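I cashed out my Javamis points in January, and a couple of people asked in the comments how that went, so I'm writing it up while I still have the notes.

For anyone who hasn't used it, Javamis is a receipt app. You scan your grocery receipts, it gives you points, and the points turn into gift cards or store credit. I had been using it since last spring. I scan everything, even the gas station receipts that only give you 5 points, and I keep the paper ones in an envelope until the points post. If a receipt gets rejected you need the original to send in again. I've had that happen several times, mostly with long receipts that took more than one photo.

The smallest gift card you can get is $5, but the value is bad at that level. You pay more points per dollar than you do at $20 or $30. I waited until I had enough for the $30 card, and I'd suggest you do the same if you can stand it. The points don't expire as long as you scan something every 30 days.

I picked the Furkia card. Furkia is the home goods store out by the Brirnberg exit, and they also ship. There's a grocery option too, and that's probably the more sensible choice, but I would have spent it on milk and never noticed. 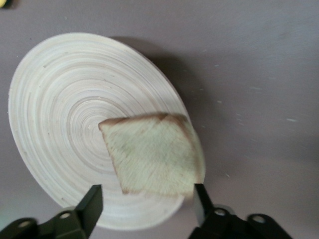 The round woven plate, in off-white.

The card took 7 days to show up in my email. The app says "up to 5," so I wrote to support on day six and got a form reply telling me to check my spam folder. It wasn't in there. The next morning it came through with no explanation. Gøran Blomqvist, who comments on here a lot, had the same wait on his last one, so I would plan on a week.

Using the card was easy. It's a code you type in at checkout online, or you can show it on your phone at the register. One thing to watch is that Furkia won't let you stack a gift card code with a promo code in the same box. You have to put the promo code in first, hit apply, and then add the gift card on the payment page. I did it in the wrong order and lost the 20 percent off, then had to back all the way out and start the cart over. The discount was still there the second time.

I also went through the Muñoz cash back site first, so I got a little back on top. Muñoz only pays on the part of the order you cover with your own money, and I went over the card by a few dollars, so we are talking about cents. It still counts toward the next payout. 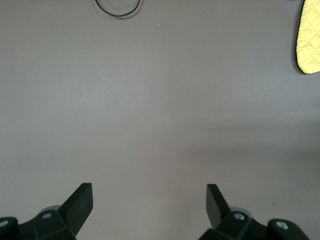
Tabletop, with a bit of black cable.

Some things I'm doing differently this year:

I scan receipts the same night now. Javamis gives you two weeks, but I found three in a coat pocket in the fall that were too old, and one was from a big stock-up trip.

I stopped doing the surveys. They screen you out after ten minutes of questions and give you a single point for your trouble. The short video offers are a little better, but I only do those while I'm waiting on the laundry.

I check the bonus list before I shop, but I don't buy anything because of it. Last year I bought a brand of crackers we don't like for 20 extra points. We still have two boxes.

I'm also keeping a running total in a notebook – date, store, points – so I can catch it when something doesn't post. The history page in the app only goes back so far.

Leif Lindholm asked whether the referral bonus is worth it. You get it after the new person scans their fifth receipt, and so far two of my three people have quit before that. I wouldn't count on it. If you want my code anyway, leave a comment and I'll email it to you.

Next cash out should be in the summer if the grocery bill stays where it is. I'm thinking about the pharmacy card for that one.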